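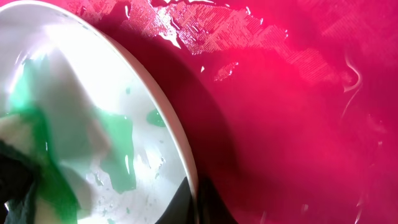

Wiping is where the budget goes, Nisreen Hattar remarked during planning, and the grippers themselves are the cheap part. Our purchase records support her. The figures below cover one arm over one budget year, ending in December.

Figure 2. Bowl wiping, wrist camera view. Green liquid is smeared over the inside of the white bowl, with a dark cloth against it at lower left.

4.2 Consumables and spares
We first set aside 7 percent of the equipment budget for cloths, finger covers and table coverings. Wiping tasks used up that share early, and we raised it to 15 percent. Cloths were bought in packs of 30 from Plullard. Gripper fingers came from Padetti, whose delivery time was about two weeks — long enough that a spare pair had to be on the shelf before any wet work was scheduled. We did not budget for a second wrist camera and would do so now. Labs planning similar work should price wet and dry tasks separately, as a single rate per hour hides the difference.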